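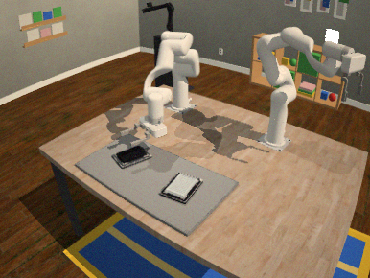
March, mid-morning, Pruitt shared notebook

Varnar trial, third entry. I said last time I would keep these shorter and I clearly meant it at the time, but there is a lot to get down before the trial license runs out and I would sooner write too much than have one of you ask me in June why we did or didn't buy the thing.

Quick recap for anybody picking this up cold. Varnar is the simulated bench package from Buko: two arms on one table, a breadboard, a set of labware models, and the tools to drive the arms by hand or by script and record everything as you go. We are looking at it for the Drundport bench, where we want both arms moving microplates and would very much like to make our dumbest mistakes somewhere that doesn't cost us a gripper. The quote is $2,487 for the year for one seat, support included. I have asked twice whether a second seat is the same price again and have had two friendly replies that didn't quite say.

Installing it went better than I feared. The installer wanted a newer graphics driver than we had, I grumbled, I updated it, and we were running before lunch. The default room loads with rather more furniture than I need, toys and pictures and all, and I was all set to strip it down to bare walls. Then I read the bit in the manual about changing the surroundings between runs, and I've left it alone for now. If we ever train anything on this we'll want clutter in the background anyway, and the plates don't care.

Layout next. The arm mounts go in by typing positions into a settings file, and I spent a silly amount of time with our floor drawing on one screen and the file on the other. Note for whoever does this after me: the file takes meters and our drawing is in millimeters. I knew that. I still managed to put one arm in the next room. Once I had it right I saved a copy under "drundport_bench_v2" (please don't edit v1, it's the one with the arm in the next room, and I'm keeping it to send to Buko, as there really ought to be a warning).

Driving by hand is lovely, I have to say. The arms follow the controllers closely and there's a gentle sort of resistance built into the software that stops you from whipping the elbow around. It took me an hour or so to stop overshooting. The finger cameras are what I ended up steering by for the close approaches, with the room view off to one side to keep me honest about where the elbow was.

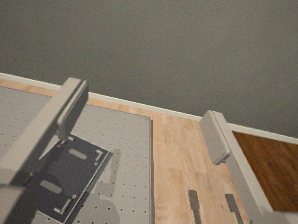

Entered by the automation bench, Pruitt, Drundport
Filed under: Varnar trial / grippers and cameras

On to the finger views, then, which are the part I was most curious about. You get a camera looking out along each gripper with both fingers in sight, and you can move it and change how wide it sees. I like it wide. With the narrow setting I kept losing track of which way the wrist was turned, and I'd have to back off and look at the table as a whole before trying again.

The floor and walls do show up a lot in these views whenever the wrist isn't pointing down at the work. I mention it mostly for the recordings. If you start recording before the arm is over the mat you'll have a good stretch of baseboard at the front of every run, and somebody will have to trim it. I've started moving the arm into place first and hitting record after. Varnar has a setting that's supposed to trim the idle part on its own, but it went by joint motion and I fidget, so it never thought I was idle.

Shadows are on by default and they're fairly strong. My first thought was to turn them off and make things easier to see, and my second was that we have a strong lamp over our own bench and I fight with the shadows there every winter afternoon. So they stay on. There's a slider for softness and I've left it in the middle.

Grip settings: the fingers will open a lot wider than a plate needs, and the script tools open them all the way before each approach unless you tell them otherwise. With two plates on one mat I'd set the opening by hand. I've put the value I used in the settings file with a comment next to it, and I'd like somebody else to try it before we call it settled.

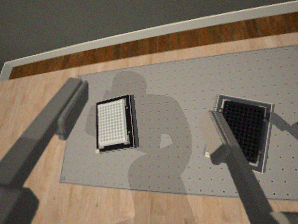 Can we use our own plate models, or are we stuck with the ones Buko ships?

You can bring your own. Varnar reads the usual mesh files, and you add a short text file with the weight, the friction and the places where the fingers are allowed to hold. The shipped plates are good enough to start with, and I'd copy one of their text files and edit it before writing one from scratch.

I brought in our deep-well plate that way and it took most of an afternoon, nearly all of it spent on the skirt. Our drawing has a tiny step in the skirt that the physics didn't like at all, and the plate shivered on the mat as if it were cold. Smoothing out the step calmed it down. I've kept both versions in the labware folder, and the smoothed one is the one to use.

The lattice of wells is drawn in the models but you can't put liquid in it. Buko says on the order page that liquids are "planned," and I've learned to read that word with affection and no expectations. For moving plates from here to there we don't need it. If the assay people hope to practice dispensing, we need to tell them before they get excited.

Scripts. You can queue up to 500 runs as one job, with the plate positions nudged a little each time, and come back to a folder of recordings and a table of how each went. I queued 80 overnight as a first try. The machine was still awake in the morning, which I was pleased about, and the table was filled in right to the bottom. What I don't love is that the failure column only says "failed," so a plate nudged by a finger and a plate missed altogether look the same until you open the recording. I've written to support and asked for a reason code. Their reply was quick and kind and asked me for a sample file, so I'll send one off this afternoon.

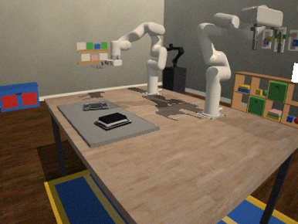
While I'm on the subject of overnight jobs, keep an eye on the disk. All the camera views are saved at full size unless you untick them one by one, and the tick boxes go back to all on whenever you load a new layout. I've lost track of how many times I've been caught by it. For our purposes I'd keep the room view and the two finger views and drop everything else.

The two-arm handling is where I'd most like a second opinion. Each arm can be given its own part of the table, and the software will hold one back if both want the same spot. It's cautious, and I found it a bit too cautious with the default margin. With the margin cut in half things moved along nicely, though I haven't yet tried anything where one arm hands a plate across to the other, and I wouldn't want us to sign before somebody has.

Where I've got to on buying: I lean toward one seat for one year. The money is fair for what it does, the manual is written by somebody who has clearly used the thing, and support has been good to us even on a free trial. My worries are the second seat price, the failure column, and whether a grip that works in Varnar carries over to our rubber pads, which are worn and a little sticky and not like any number I could type in.

Still to do before the trial ends, in no special order:

Send Buko the sample file and the v1 layout.
Measure our pads properly and put the friction in.
Try a handover between the arms, slowly.
Get the second seat price in writing.
Run the same plate move on the real bench five times and lay it next to the recordings.

The trial laptop is in the cabinet by the door with the controllers, and the password is on the inside cover of the paper notebook. Please charge the left controller when you're done with it, it goes flat much sooner than the right.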